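Handout 5, revised 10/23/20. Bring it to the lab along with your Lornix login!

## Wrist view, head view, and why your planner wants both

Laundry is my favorite test problem for perception, and I hope it becomes yours. Cloth folds over itself, a washer door is round and shiny, and the planner still has to commit to a grasp. Today we work with a wrist view first, then a head view.

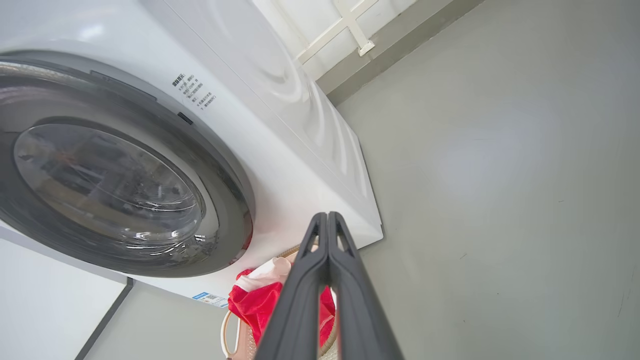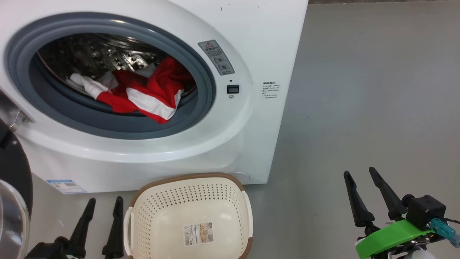
## 1. What each view is good for

- **Wrist view.** Close to the fingers, so it's great for the last bit of an approach. Look at how the gripper sits in front of the red garment and blocks part of the basket. Your segmentation mask will have a hole there – plan for it.
- **Head view.** Door open, drum, garment and basket all at once. Use it to decide *which* step comes next. Notice the cloth hanging over the gasket: a plain "garment in drum" flag would miss that completely.

## 2. State before motion

In the Kamata planner we keep a small symbolic state and update it from both cameras:

 door: open | closed | unknown
 garment: basket | drum | rim | unknown
 gripper: free | holding | unknown

`unknown` is a real value, so please use it! Glass is hard. Seen from the wrist, the tinted porthole is full of reflections, and a detector will happily find "objects" in them. If the door is closed, throw away anything detected inside the ring.

I added `rim` after the first Griltivberg runs, and it's the best change we made all term. With it, the planner can call a short push or regrasp before it tries to close the door.

## 3. Timing

The Gudton log reader resamples everything to 60 ms steps. Match camera frames by timestamp, never by index. The practice log has 2,015 steps, and an index mismatch early on will wreck everything after it.

## 4. For next time

1. Load the practice log and plot all three state variables.
2. Find step 69 and explain why `garment` flips twice there.
3. Write a rule for `rim` that uses the head view only, then try adding the wrist view.

Grasp scoring comes in December – save your masks, we'll reuse them.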